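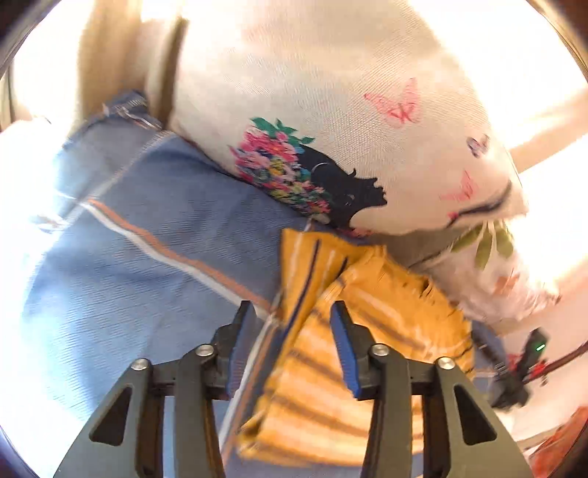

The Sisay hand-held gripper over a folded yellow striped cloth, fingers open, blue pads facing in.

Sisay Hand-Held Gripper – for teams planning their first season of soft-goods work

We get a good many letters from people who have been asked to put a figure on a robot project before they have so much as picked up a tea towel, and we do feel for them. The arm is the part everyone wants to talk about, and it is also the part you can safely leave until later. The Sisay lets you begin at the other end, with a person holding the tool and working through the cloths, cushions and covers you expect the machine to handle one day.

It is the same two-fingered design we fit to our Drakmont arm mount, with parallel fingers, a pad on the inner face of each, and cut-out linkage arms held by round-headed screws that you can get at with an ordinary driver. If your people have learnt their way round the hand-held version, they will find very little to relearn when the arm arrives (and the spare pads fit both, which pleases whoever looks after the stores cupboard).

What it costs

Sisay hand-held gripper, complete: £1,255
Drakmont arm mount, without arm: £600
Bench spares kit, with pads, screws and one linkage arm: £300
Prices are before VAT and delivery. They hold for orders placed by the end of February.

Planning your order

Most first-time buyers ask us how many to get. If you have one table and one or two people taking turns, a single gripper and a spares kit will see you through nicely. For two tables, do buy two – sharing sounds thrifty on paper, but you end up with somebody always waiting, and their time costs more than the tool does. Pads are the part that wears, and frayed edges and rough weaves are harder on them than smooth cotton, so put a line in the budget for replacements if you work with a lot of throws and blankets.

Please leave room, too, for the cloth itself. Our colleague Quentin Maillard, who looks after new customers at Sinidska, likes people to bring a proper household mixture of stripes, prints, thick textured pieces and thin ones, and a cushion or two. A charity shop will do very well for all of it.

Delivery and trying one out

Grippers are put together in our Hundov workshop and leave us 9 working days after we receive your order. Arm mounts take a little longer, and we will write to you with a date. You are very welcome to borrow a demonstration unit first – just tell us what sort of fabrics you have in mind and we will pack suitable pads with it.

Price list last revised January 31, 2023.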